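Notes for session 2, Jarkarthorpe evening course. Revised 7 February 2020.

# Looking after the gripper on the Clatside arm

Welcome back, everyone! Last time we got the arm powered up and talking to the computer, and this time we're going to spend our whole evening on the fingers, which I know sounds like a lot of evening for two bits of black material, but they're where most of your trouble will come from (and most of your fun, too).

Start with the arm switched off at the wall. Hold the body of the gripper with one hand and wiggle each finger gently with the other. A hair of movement is fine. If a finger rocks, snug up its screws a quarter turn at a time, going back and forth between them, and please don't lean on the driver. We lost a good set in June that way.

Next, wipe the inner faces with a dry cloth. Dust from the cabinets gets into the texture, and then the fingers start dropping things you'd swear they had hold of.

Now power up, close the fingers, and bring the tips slowly over the rim of the round shelf until they're just above it, over the base board. This is our zero check.

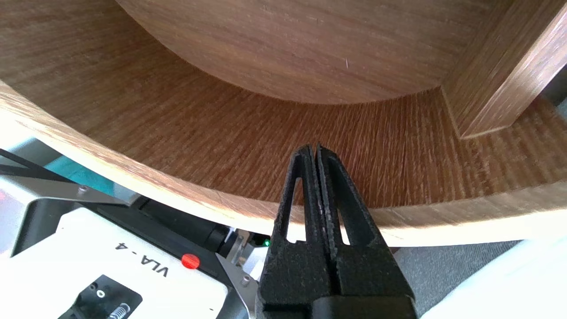

*Fingers closed, tips just past the pale front rim of the shelf.*

Look straight down the seam between the fingers. It should run as one thin line all the way to the tips. If you see it open up toward one end, go back to the screws before you touch any settings, however tempting the settings are!

Once you're happy, open the Sultudero panel and read the closed position. Ours should say 440. If it's off by more than 2, run the closing routine again and write down both readings in the log, even the ugly one. The log is sheet 119 in the binder.

Before next time, read the part of the Lục guide on wrist cables, and bring your own small driver if you have one. The ones in the drawer are getting pretty chewed up.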